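Colstead folding table, 2 months in. Bought from Drorkgate for craft stalls and the odd big tea. Verdict — decent, not brilliant.

Legs lock fine. One squeaks. Carrying handle too thin, digs in after a few minutes, espcially up stairs. Takes 4 people if nobody's got elbows.

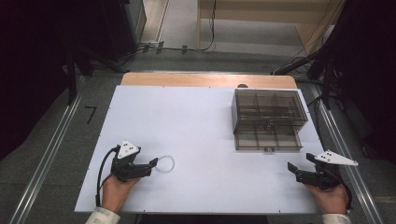
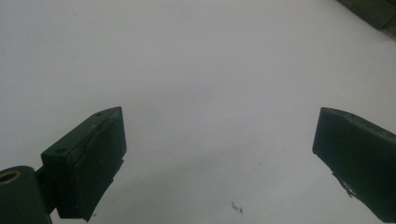

**M. Gunn** — stallholder and reviewer

Put a white board on top for small work, beads vanish otherwise. Wiped clean after glue, mostly. Delivery took 9 days, box battered, table ok. Would pay 30 quid again. Not more. Jondon one is hevier but the feet are better.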